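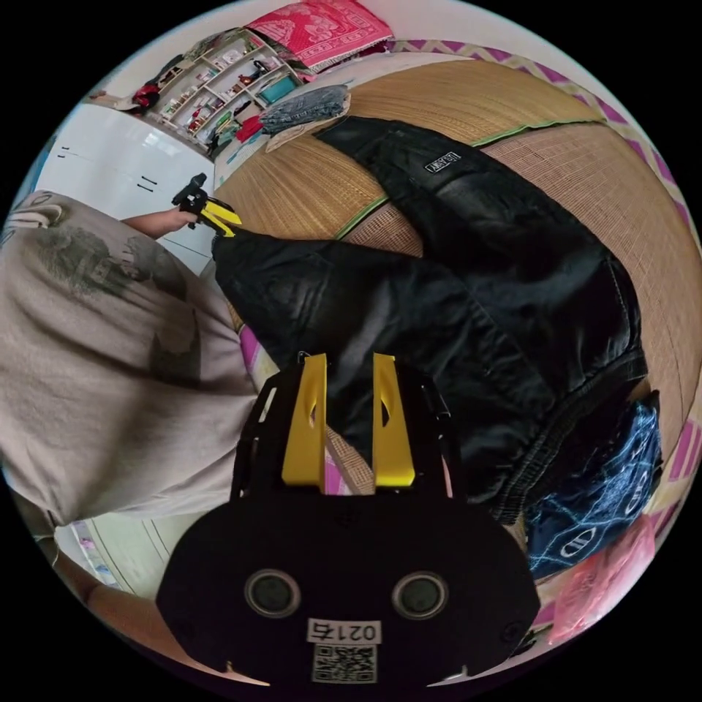

Home builds > Grippers and hand tools
Thread: Hand-held gripper pair, folding a padded jacket on the bed

finlay_l wrote:
Right, progress on the pair. Both are together now and I've moved on from tea towels to proper clothes, which was probably greedy. Jacket on the bed, one gripper in each hand, and I'm trying to bring the sleeve across the body without the whole thing sliding off the mat with it.

Yellow fingers are the slotted ones again. I like the slots, they let the finger give a bit when you squeeze. What I can't get is a decent bite on anything padded. Thin cotton, lovely. Padding just squashes, feels like you've got it, and then the outer layer slips out between the tips. I've had 59 goes at that sleeve and I'd call 7 of them good. Any ideas before I reprint the fingers for the umpteenth time?

bernice_a wrote:
Ooh, they've come on since last time! Are you pinching the sleeve at the cuff or halfway up? When I built mine (the Callmont plans, much chunkier than yours) I could only ever manage padded stuff by going for a seam or a hem. There's a hard ridge there and the fingers have something to catch on. The middle of a panel is hopeless.

golestani_fan wrote:
It's the fingers. Tapered tips are fine for picking up a pen but you want a wider pad for cloth. Stick a strip of bicycle inner tube on the inside faces and try again, costs you nothing.

finlay_l wrote:
Halfway up, Bernice, so that might be half my trouble. I'll try hems only tonight.

Tried inner tube on the first pair, golestani_fan, and it grabbed so well it wouldn't let go. You open the fingers and the cloth comes with them (very annoying when you've just laid it flat).
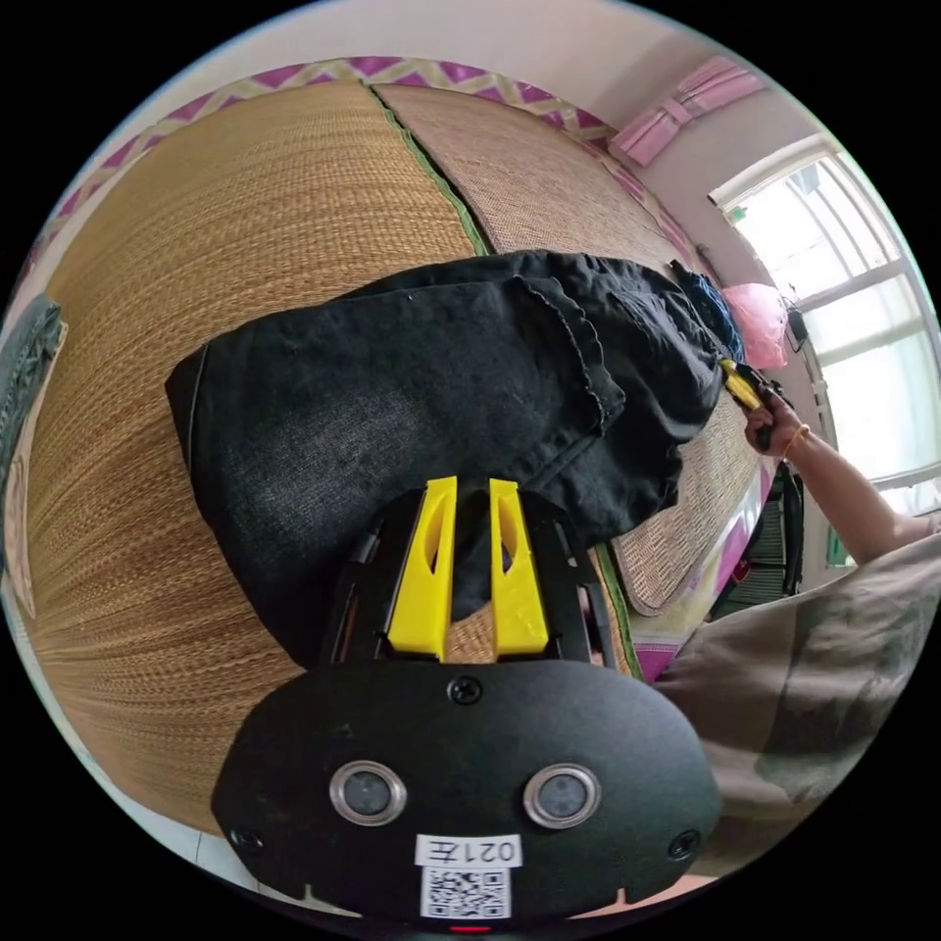 Hems are better, I'll give you that. Went round a few times after tea, always going for a stitched edge or a cuff, and it's a different job. Where I still come unstuck is the second hand. Reaching over to the far end with the right one while the left stays put, my wrist ends up at a daft angle and I twist the cloth as I close.

jianhua_h wrote:
I don't agree about wider pads. Wider means you pick up two layers when you wanted one. I'd keep the taper and soften the spring. What spring have you got in there?

golestani_fan wrote:
Two layers is only a problem if you go in flat. Come in at an angle. I've folded loads of shirts with wide pads and never had bother.

jianhua_h wrote:
Shirts, yes. He's asking about a padded jacket.

finlay_l wrote:
Spring is the stiff one from the Jurico bag, Jianhua. I did wonder. The bag had 2 sorts in it and I went straight for the strong ones, like you do.

aicha_b wrote:
Can I stick up for the wrist problem? Everyone's on about fingers and I think it's how you're standing. Come round to the long side of the bed so neither arm has to cross over. We had the same moan at the Wosodbridge workshop and moving the table sorted most of it.

finlay_l wrote:
Bed's against the wall, Aicha, so I've only so much choice! But I could turn the jacket round instead. Soft springs first, then that. Will post how I get on.

bernice_a wrote:
Do one thing at a time or you won't know which it was.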